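Print | E-mail

About Penner Preschool

Penner Preschool opened with 5 children in the basement of a dental office on Lirach Street. We now enroll 57 children between the ages of three and five, and we own our building. 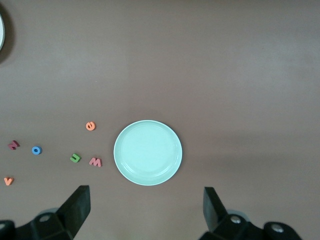

A pale green plate and foam letters on the table.

Director: Darlene Gauthier

Mornings start at 8:15 with free play, then story time and a snack. We go outside every day unless it is icing over. Lunch is cooked on site – families get the menu a month ahead – and children who stay for the afternoon rest on cots in the back room.

Three of our teachers went here themselves. Every classroom has a lead teacher and an aide.
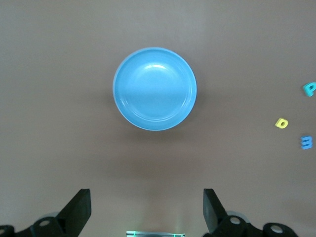
A blue plate on the table.

Enrollment for fall opens in May. Siblings of current students are placed first, then the waiting list in order. Call the office to set up a visit.

Last updated: May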